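Notebook - perception and planner, April

Started at 8 with the planner, which I'd left in a right state. The Clokby branch builds again (had to pin the message package back a version, sorry to anyone who pulled overnight) and the arm homes cleanly. Joint limits are now read from the one file instead of three, so if you edit the old ones nothing will happen and you'll swear at me.

Main job for the day is cup pose on the black board, from the side and from overhead. The board is still shiny enough to give us grief with reflections. 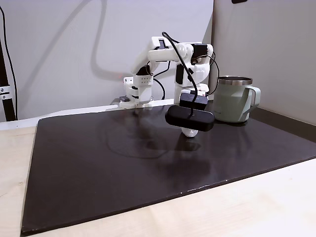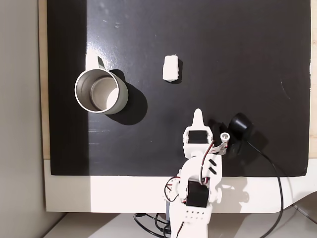
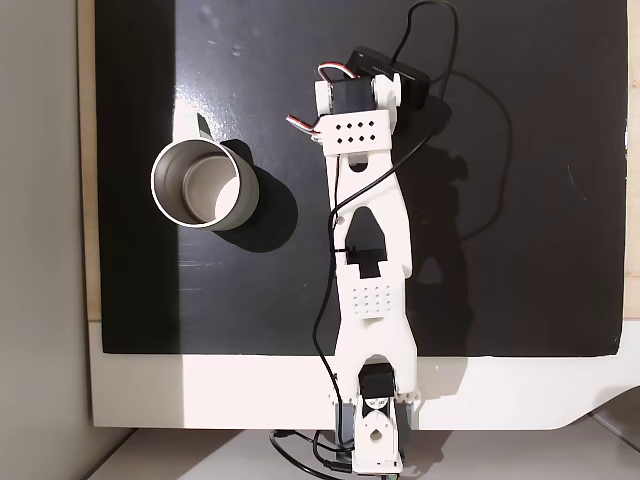 Same arm code and same board settings for all of these.

Chia-jung Tang reckons I'm fixing the wrong end of it, and that the segmenter is fine but the depth filter is throwing away good points before the pose fit ever sees them. Her suggestion was to dump the raw cloud and the filtered one side by side and count what goes missing near the rim. Fair enough! I did that before lunch and the filtered cloud had 525 points on the cup against 981 raw. Almost everything lost was on the rim, right where the fit gets its circle from. Annoying, as I'd spent most of the morning fiddling with mask thresholds.

So I've changed the filter to work per object - it now takes the mask first and only drops outliers inside it. The shadow still gets pulled into the mask now and then, and when it does the centre drifts toward the shadow side and the grasp comes out crooked. Tried a plain brightness cut, hated it, took it out again. It chewed up the dark inside of the cup along with the shadow.

Planner side: the approach used to come straight in at the object centre, no matter where the handle was. I've added a handle angle to the grasp request, and Plutari (the little scorer, not the old one) now marks down any approach within 50 degrees of it. It's a blunt rule but the plans in the viewer look much more sensible. If there's no handle found the field stays empty and the scorer skips the term. Please don't send zero, zero is a real angle.

Also found the overhead stream arriving 3 frames behind the joint states. I'd been blaming the calibration for that for ages. The Volton sync node has a buffer setting I'd never touched, so I've turned it down and will leave it logging over lunch and see whether it creeps back.

Still to do:
Rerun the rim fit with the new filter on the older recordings
Ask Chia-jung for her cloud dump script, mine is ugly
Move the handle term weight into the config
Merge to Clokby main once the replay tests pass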